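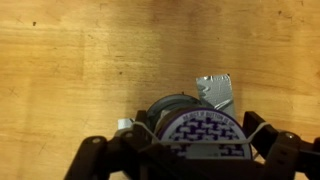 Gullside Table Tasks: Frequently Asked Questions

What are you collecting?
Short examples of a gripper doing small jobs on a table: picking things up, turning them over, putting them down where they were meant to go. A person guides the arm through each job and we record the whole thing, start to finish. We call one run an episode. The learning system then studies the episodes and tries to work out what to do when it meets a table of its own.

How many episodes do you have?
2322 at the last tally, from two sites, Nalstead and Lekthorpe. Lekthorpe joined in August and has been going like the clappers ever since (117 episodes in its first fortnight, which we're still very pleased with!).

How many do you need for one task?
We aim for 500. Some tasks start to look good well before that, and a few fussy ones need more. Lids are fussy. So is anything that rolls.

How long does an episode last?
Most are under 20 seconds. If you're still chasing the object round the table after a minute, stop, reset and have another go.

Should I throw away the runs that went wrong?
Please don't! Mark them as "missed" and keep them. We train on the good ones first, but a dropped object followed by a calm second try is one of the most useful things you can send us, and those get their own label: "recovered".

What sort of objects can I use?
Ordinary ones. Tubs, tubes, pegs, sponges, cardboard boxes, things with print on the end. We love a label, as it helps the system tell which way round something is facing. Nothing sharp, nothing with liquid in it, and nothing you'd be sad to see squashed.

Does the table matter?
More than we expected when we began. Our early episodes were all filmed on one plain white desk, and the system got rather lost on anything else. Now we want wood grain, scratches, stains, tablecloths, the lot. Wipe up crumbs, but leave the marks of everyday use alone.

Why record from the wrist?
It puts the view right where the fingers meet the object, so the last few centimetres of a grasp are easy to see. Check before each batch that both fingers show at the bottom of the picture. If only one does, the mount has slipped, and you'll need to tighten it and run the short calibration again.

Can I put tape or a rubber band on the gripper?
Yes, as long as you write it in the batch notes. Extra grip changes how the fingers behave, and we sort the episodes by it later on. Keep the same set-up for a whole batch.

I'm left-handed. Is that a problem?
Not at all, and we'd love more left-handed runs. People steer the arm in wonderfully different ways, and the more of that we capture the better.

What is Geraghty?
Our labelling tool. It plays back each episode and asks you to mark the moment of contact, the moment of release and how the run ended. Keyboard shortcuts are under the Help tab.

Where do I send a finished batch?
Upload it through Geraghty, with the notes file in the same folder. Uploads made before 4 pm are checked that evening.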